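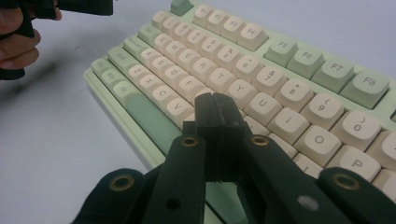 A function row is the line of keys at the top of a computer keyboard, above the numbers, which usually begins with the Escape key and continues with keys marked F and a number. It is one of the oldest parts of the desktop keyboard that is still made, and its arrangement changed less than its use. On most full keyboards the keys stand in groups of four, and many makers color the groups in a different way, so that the hand can find them with only a short look. In a common two-color arrangement, the Escape key and the keys from F5 to F8 are sage green like the case, while F1 to F4 are cream, the same as the letters and numbers. The row is also separated from the number row by a small gap, where a strip of the case is visible.

Names

The words "function row", "F-row" and "top row" are all used. The last one can bring confusion, because typing teachers say "top row" for the letters from Q to P. In older manuals the keys are called "program function keys" or "soft keys". The second name comes from the fact that their meaning is decided by the software and can be different in each program.

Origin and development

Function keys were first common on terminals, where an operator had to give the same command many times in a day. On some early personal computers they were placed in two columns at the left side of the keyboard. Later they were moved to the top, in one line, and this position became the normal one in the 1980s. The number of keys grew at the same time from ten to twelve. Some terminals had a second line above the first, up to F24, and a few programs still recognize these higher numbers.

The gap between the groups is older than the colors. It helped the user of a paper template, a narrow strip of card or plastic which was laid above the keys and showed the commands of one program. When menus on the screen became usual, the templates went out of use, but the gap stayed. Small laptops were the first to remove it, to save width.

Common uses

F1 opens the help in many programs. F2 is often used to change the name of a file, and F5 to load a page again in a browser. F11 makes the window fill the screen. In spreadsheets F4 repeats the last action or changes the type of a cell reference. F7 starts the spelling check in several word processors, and F10 goes to the menu bar. The keys F6, F8 and F9 have less fixed meanings — many people never press them at all.

On laptops, and on many compact desktop keyboards, the same keys also control the sound, the brightness and the playing of music. A key marked Fn chooses between the two meanings. Which meaning comes first depends on the maker, and it can usually be changed in the settings.

Arrangement and size

Keyboards are often described by the part of the full layout which they keep. A full-size keyboard has the function row, the arrow keys and the number pad. The layout known as "tenkeyless" leaves out the pad only. The "75 percent" layout keeps the function row and puts the other keys closer together. In the "60 percent" layout the row is absent, and F1 to F12 are reached by holding Fn and pressing a number. Users who write code or work with spreadsheets often prefer to keep the row, but this is also a matter of habit.

The keycaps of the function row normally have the same width as a letter key. Their height and the angle of the upper surface can be different, depending on the profile. In a sculpted profile each row has its own shape, and a keycap from the function row will feel wrong if it is put among the letters. In a uniform profile all rows have one shape, and the keycaps can be exchanged freely.

Colors and legends

The darker or stronger color is traditionally given to the modifier keys, for example Shift and Control, and the light color to the letters. The function row stands between these two families. The most usual solution is to give F1 to F4 and F9 to F12 the light color and F5 to F8 the dark one. Sets sold by Clisell follow this rule, and the Dultholm series of the same company is known for its muted greens and grays. Jaunzems, a smaller workshop, makes the whole row in the modifier color and offers the light keycaps separately.

Legends are printed in the upper left corner of the keycap or in the center. Number keys carry two legends, with the shifted sign above the digit: on the American layout the caret is above 6 and the ampersand above 7. The function keys carry only one, unless a media symbol is added, and for this reason their print is often allowed to be larger.

Cleaning and care

Dust collects in the gap behind the number row more than in other places, as the fingers pass there rarely. A soft brush moved along the gap is enough in most cases. For a deeper cleaning the keycaps are lifted with a wire puller, straight up, and washed in warm water with a little soap. They must be fully dry before they are put back. Light plastics may become yellow in sunlight — the function row is often the first to show it when the keyboard stands with its back to a window.

See also

Escape key
Fn key
Humeo layout
Keycap profile
Modifier key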